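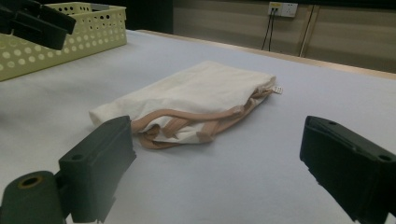 Ticket 3516, opened by Kristine Galang, Adville bench, April 2023

Okay, so the left-hand gripper keeps losing its place halfway through my folding demos, and I've thrown out a lot of recordings over it. I pick up a top, fold it, carry it to the basket, and on playback the left hand jumps sideways right when I start the fold. The right hand is fine! Clothes like the white top with the tan straps are the worst for it, maybe from all the fiddling it takes to get a jaw under those loops (I go in slow and wide open, like Amado showed us).

What I've tried so far: recalibrated both hands, swapped the left one for the spare from Sterness, restarted the recorder twice. The spare jumps too, so I don't think it's the hardware.

Reply from Amado Aquino
Hi Kristine, thanks for trying the spare, that saved me a trip. My guess is tracking. That table cover is one plain color, and when you lean in close there isn't much for the software to hold on to. Could you stick some patterned tape down along the back edge and record a few more? Also check that the exposure is locked at 100. It was on auto at Breda and we had the same thing.

Kristine Galang
Exposure was on auto, oops. Locked it, put the tape down, did 200 new demos with the same kind of tops. Two jumps in the whole batch, both when I was rushing. So much better!! Can you leave this open until Nadiia has replayed them on the arm?

Status: waiting on Nadiia Dmytriv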